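Marker survey notebook, Moklow County
September 18, 2024

Survey of the county's Civil War roadside markers, continued. Baltasar Figueroa drove, I took notes. Seven markers on the list, five found, one down, one not located.

Nindlow Ford
Cast aluminum plate on a steel post, paint mostly gone from the lettering on the weather side. Post leans toward the ditch. The text says the cavalry crossed "160 yds. east" of the marker. We paced it and ended up in a soybean field well short of the creek. Either the marker was moved when the road was widened or the creek has shifted. I lean toward the road. Baltasar thinks the highway department pulled it and put it back on the wrong side of the culvert. Need the road plans to settle it.

Bunnag Depot
Good condition. The text gives 56 railroad cars burned. The county history gives the same number but cites the marker, so that is one source and no more. Firouzeh has a quartermaster's return on microfilm that lists cars by line, and she will check whether it can be added up. Until then the card stays marked "unconfirmed."

Bunnag Mill
Down. Plate is in the weeds behind the guardrail, post sheared near the ground. Plate looks sound apart from one bent corner. We left it where it was and called the road office from the truck. They want a written request before they pick it up.

Office, afternoon
Typed up the morning's cards and moved the rubbings from the tube into the flat folders. The paper curls badly if it stays rolled overnight. Rubbing from Nindlow Ford is too light to read in the last two lines and will have to be done again with the softer wax.

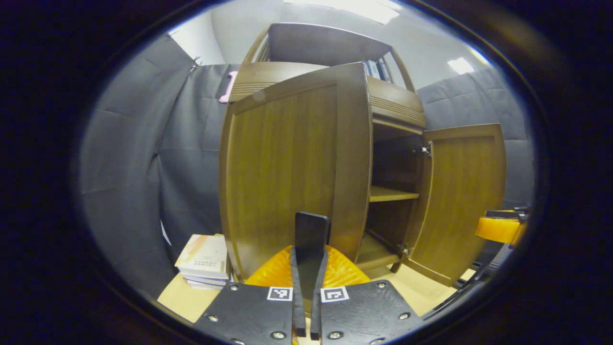 Troop figures
Spent an hour on the strength of the Union column. The Laseo Crossroads marker says 2,000 men. The regimental returns Firouzeh Ghaffari copied in January add up to 2,591 present for duty, but that total includes a detachment that was sent north two days before and probably was not at the crossroads at all. Take it out and the marker is closer than I expected. I don't want to propose a correction on this one yet. If the text is ever recast, "about 2,000" would do.

Also on Laseo: the marker calls the defenders "home guard." Two letters in the Moklow library file call them convalescents from the hospital with a few boys from the academy. Could be both. Copied the passages onto the back of the card.

Not located
Church marker south of Laseo. The coordinates in the state list put it in the middle of a pond. Asked at the store and was sent to a different marker, which turned out to be for the church cemetery and has nothing on the war — noted it anyway with a separate number.

To do
Write to the road office about the Bunnag Mill plate.
Ask for the road widening plans at Nindlow Ford, both sides of the culvert.
Redo the Nindlow rubbing.
Firouzeh: car count from the quartermaster's return.
Try the older topographic sheet for the church before driving out again.
Baltasar has the long tape in his truck. Get it back before the next trip.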